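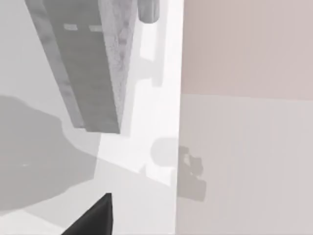

Chapter 4: The Summer Window
Few things in soccer are as much fun to study as a transfer. Every summer, clubs trade players, and a whole town can change its mood by lunchtime! A squad is a bit like a big gray block: it looks solid from a distance, yet it has its slots, and a good scout knows which are open. When Kallville sold its captain to Londora one August, 1,287 fans had already bought his shirt.

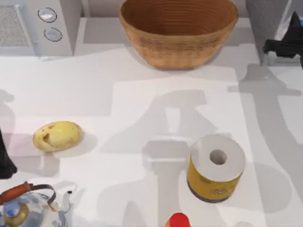
One reader of our first edition objected that fans forgive a sale quickly if the new striker scores, and Odoi's season backs that up: crowds fell by 200, then climbed past 3,000. We begin with how a fee is agreed.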